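Zurau sets hanging rules for bow tie racks

ZURAU, 8/8/26 – Janard has adopted a written storage procedure for the bow ties in its formalwear rental stock, replacing the boxes used at its Zurau store until February. The procedure covers 326 ties and takes effect at the start of the fall rental season.

Under the new rules, a pre-tied bow tie is stored by its neck strap on a countertop rack. The strap goes over the hook and is left unfastened from any other tie, so that the bow hangs free and the knot carries no load. Small items removed during sorting, such as clips and spare sliders, go in the tray at the base.

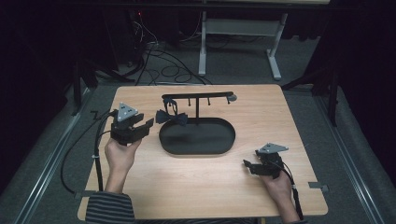
A dark bow tie on the hook of a black rack with an oval tray base.

Each rack is to stand on a flat wood surface with a clear working area beside it. The procedure calls for the table to be wiped down before ties are handled, as dust shows readily on satin and velvet. Ties are lifted by the strap only. Handling by the wings is listed as the main source of creasing in stock returned from rental.

Janard tested the method for 18 weeks on 200 ties. Five were withdrawn during that time for worn straps. The company did not release figures for the boxed stock over the same period.

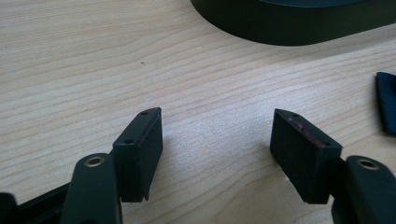

Wei questioned the choice of a fixed hook – a strap left under tension for a full season will stretch, and the older elastic ones should be laid flat in a drawer instead.

The procedure makes a partial allowance for this. Elastic straps are to be moved to a new contact point once a month, and self-tie models are exempt and remain folded. Silk ties are kept out of direct sunlight in all cases. 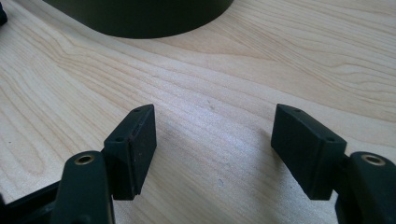
Light wood tabletop with visible clear space.

A second set of racks is on order for the Floltberg store, where the stock is smaller and is now kept in drawers. Staff there will follow the same procedure once the racks are delivered. Rental customers will see no change in pickup or return times at either location.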